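The Urnik Side Table by Promska
Item 2763

Last updated: September
Shared 20 times | 7 comments

We have been selling the Urnik for a good while now, and it is still the table we end up talking about most when people call the shop. It isn't fancy. It has a flat top, four legs and enough room for a lamp, a book, a plate of something and your elbow, and I think that is why folks keep coming back for a second one to put on the other side of the couch. If you have been looking for a small, light table that can move around the house with you, pull up a chair and let me tell you about it.

The Urnik was drawn up by Annelies Grabner, who has been with Promska since it was a two-bench workshop, and she had one stubborn idea from the start: a table you could carry from room to room by yourself without calling anyone for help. She went through a lot of leg shapes to get there (I have seen the pile!) and settled on a gentle taper that keeps the weight down and still stands firmly on carpet. It has gone through a few small changes over the years, mostly to the fittings underneath, but the shape you get today is very close to that first one. 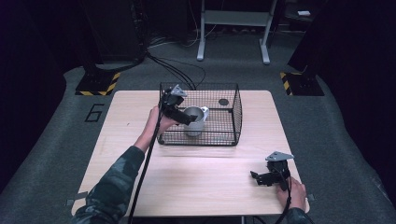 Now, people always ask about putting the Urnik together, and I am happy to say it is a one-person job. The legs screw into metal plates that are already fixed under the top. Lay a blanket on the floor, set the top face down on it, and turn each leg by hand until it is snug. Then go around once more and give each one a last little turn. There are no tiny bags of mystery parts and you won't need a drill. My colleague Deepak Rawat likes to do it while the kettle boils, and he usually wins, though he has had more practice than most of us.

Every leg has a screw-in foot at the bottom, so if your floor dips a bit (ours does, badly, by the back door) you can turn one out until the wobble goes away. We send felt pads along too. Use them on hard floors and leave them off on carpet, where they tend to catch when you drag the table.

The tops come to us pale and plain, with a thin matte oil finish, and we do get asked whether two tables will match. They will be close cousins, I'd say. The color stays in the same light family, but the grain goes where it likes, with straight quiet lines on one and big looping arches on another. If you are buying a pair and you care about this, please put a note on your order and Rekha Nautiyal in our stockroom will open a few boxes and pick two that sit nicely together. She enjoys it, so don't feel shy about asking.

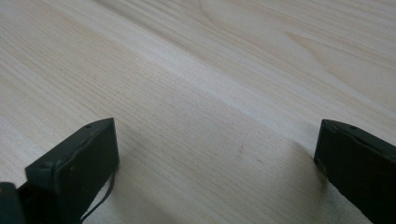
Fine lines and wider arches in a pale wood top.

Looking after it is easy. Wipe the top with a soft damp cloth, going along the grain, and then dry it with another one. Skip the spray polishes - they leave a film that the oil can't get through later on. Once a year, or whenever the top starts to look thirsty, rub in a thin coat of the Stornon care oil, leave it for 20 minutes and buff off whatever is left. A small can lasts for ages. Hot pans need a trivet, and a plant pot needs a saucer under it, as I learned with a fern and a table I was very fond of.

Delivery takes 7 working days in most cases. The box is flat and one person can bring it in from the porch. If something arrives with a ding or a leg that won't seat, call us and ask for Abundio Salinas, who handles all our returns and would much sooner send you a new part than have you put up with a bad one. Spare legs, feet and pads are all kept in stock, and they fit the older tables as well.

If the Urnik is a touch small for what you have in mind, have a look at its big sister, the Mwakyusa (item 1477). It has the same top and the same legs in a longer size, and it makes a lovely coffee table or a low desk for a child. We keep both on the shop floor, and you are welcome to come in, lean on them and stay as long as you like.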